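4. Fitting the transducer and first power-up

Do this at home before you tow anywhere. Head unit, bracket, transducer and fused power lead should all be in the box. If the fuse is missing stop and get one.

4.1 Hold the transducer bracket against the transom, clear of the prop and away from any strakes. Mark two holes. Drill, then fill with marine sealant before the screws go in.

Caution: do not drill below the waterline on a hull with a foam core. Use the stick-on plate.

4.2 Clip transducer in. Bottom face level with the hull, or a touch lower. Not angled up.

4.3 Run the cable over the transom, not through the bung hole. Leave slack for the engine to tilt - full tilt, both ways.

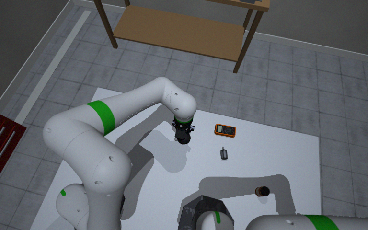

Fig. 4a. Arm over table, gripper pointing down.

4.4 Red lead to battery positive through the fuse. Black to negative. Don't share a feed with the livewell pump, you will get lines all down the screen.

4.5 Press and hold POWER. Choose Fresh or Salt. Set units, then depth range to Auto.

Note: Mudari units on firmware 867 lose the range setting when switched off. Update first, see section 9.

4.6 Card slot takes the Akyol lake maps. Push untill it clicks. Clunderstead Reservoir is on the 2/2/20 card and not on the older one.

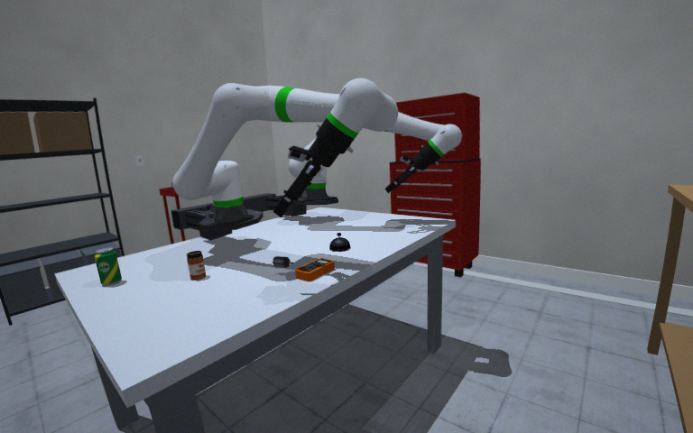 5. On the water

5.1 Idle out to at least 20 feet. Sensitivity on Auto to start with, then nudge it up till you see light speckle and back off one.

5.2 Bottom shows as a thick band. Hard bottom thick and bright, weed is fuzzy on top. Fish are arches if your moving, straight lines if your sat still.

5.3 Press MARK to save a spot. Memory holds 1000 waypoints, after that it overwrites the oldest - so copy them to card.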